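The patient art of moving a vial

Lensa Wubshet hands me the controller and says the record is 50 good runs before lunch. I manage eight. In my defence, I'd had one coffee and had never driven a robot arm in my life, simulated or otherwise!

Triretti's learning system picks up its habits from people, so somebody has to sit in this upstairs room in Plenville and do the job, again and again, while the software keeps every twitch. The table, the arm and the numbered blocks exist only on screen, and I still held my breath each time the fingers came down over the row. 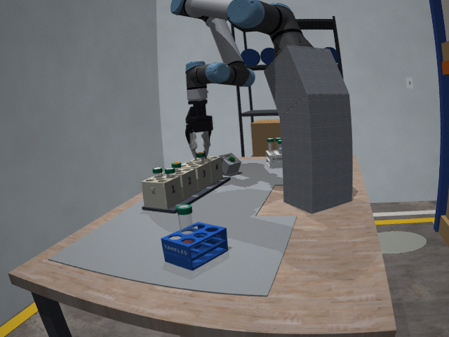 What counts as good

I'd assumed the tidy runs were the ones worth having. Lensa wants a few wobbly ones too – the sort where you drift wide, notice, and come back – and she throws out anything where the driver dithers for ages (most of mine, then). Shewit Tufa goes through them in the afternoon with a big mug of tea and a second view of the table, flicking between angles to check which block each vial ended up in.
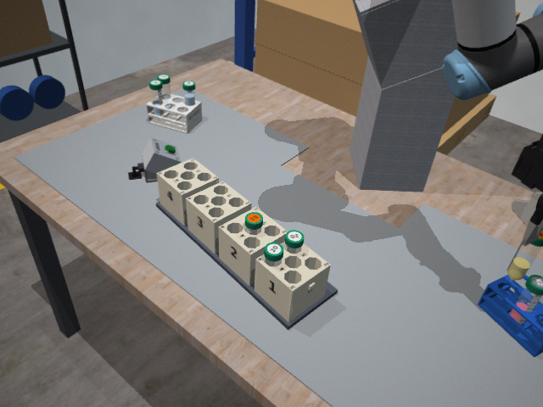

900 and counting

They had 900 runs saved by the end of June, and Shewit reckons the arm's own attempts are starting to look a bit like Lensa's, right down to a little pause before she lets go. I went back for another turn at four o'clock and got seven more. Two were kept.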